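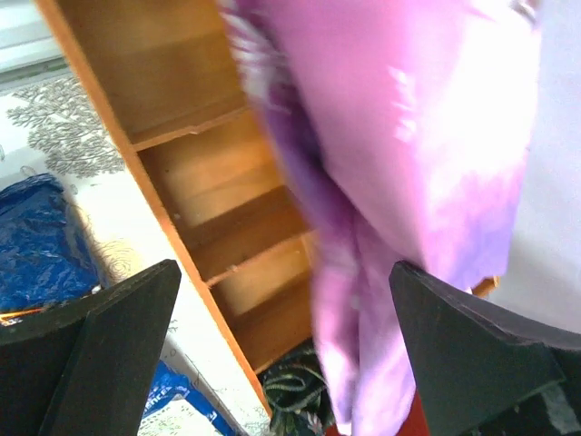
Why, one comment on the previous version of this page asked, are clothes and crisp packets dealt with by the same scheme when they go to different places? The Timard scheme uses one vehicle and one set of drop-off points for both streams. They are kept apart by bag type from the point of deposit onwards and are weighed separately at the Pruvier transfer station.

# Timard soft materials collection: frequently asked questions

Last revised May 3, 2022

## Which materials are accepted?

Two streams are accepted: textiles (white sacks) and flexible plastic packaging (clear sacks). Rigid plastic, glass, card and food waste stay with the ordinary household collection.

## Where are the drop-off points?

There are 11, all within the Timard boundary. Each has two Govenus containers with separate hatches. The hatch opening is 30 cm high, so a sack filled to the neck will not go through. Fill to two thirds and tie.

## What counts as a textile?

Clothing, bed linen, towels, curtains and loose fabric, including offcuts. Colour and print make no difference. Fibre content does not have to be known, and labels may be left in or cut out. Zips and buttons may stay on.

Not accepted:

- carpets, rugs and underlay
- pillows and duvets with any filling
- fabric contaminated with oil, paint or solvent
- anything damp

## Why is damp fabric refused?

Sacks may stand for several days before transfer. Mould in one sack spreads to those next to it, and the sorting line at Pruvier rejects by the cage, not by the item. If an item has been washed, dry it fully before bagging.

## Does torn or stained clothing go in the same sack as wearable clothing?

Yes. Grading is done at Pruvier. Wearable items go to resale; the rest is cut for wipes or pulled back to fibre. Shoes should be tied together in pairs and placed in a separate white sack.

## Which plastic packaging is accepted?

Film and bags that are a single layer or a laminate of plastics. Bread bags, frozen food bags, multipack wrap and bubble wrap are all accepted. Paper-backed film is not.

## Are crisp and snack packets accepted?

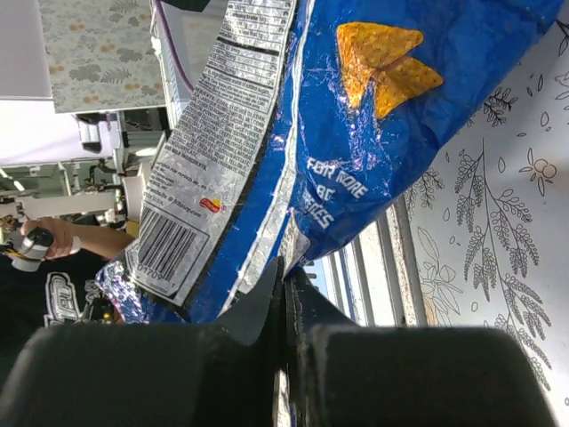

Snack packets are accepted in the clear sack, provided they are empty and shaken out. Many are made from metallised film, in which a very thin layer of aluminium is deposited on plastic, and the metal side may show only at the joins. On a glossy blue tortilla chip bag, for instance, the printed face gives little away, but the long silver-white seam and its crinkled metallic strip are the parts to look at. Metallised packaging is separated from clear film at Pruvier and does not need its own sack. Do not fold packets into triangles or knots, as the optical sorter reads flat film more reliably.

## Do packets need to be washed?

No. Shake out crumbs and wipe off any visible sauce or fat. Pet food pouches are the exception and must be rinsed.

## How large are the sacks, and where can I get more?

Both types hold 84 litres. Replacement rolls are kept at the Marikar depot and are issued free to Timard addresses. Shop carrier bags must not be used in place of scheme sacks, even when the contents are correct.

## How much is collected?

The last full weighing, in November, recorded 1,656 kg of textiles. Plastic film was not included in that figure, as the film scale was out of calibration.

## What happens if the wrong sack is used?

A sack in the wrong container is moved if this is noticed at loading. If it reaches Pruvier, it is treated as residual waste.

## Can I leave sacks beside a full container?

No. Take them to another drop-off point or hold them until the container has been emptied. Sacks left on the ground are collected as litter and are not sorted.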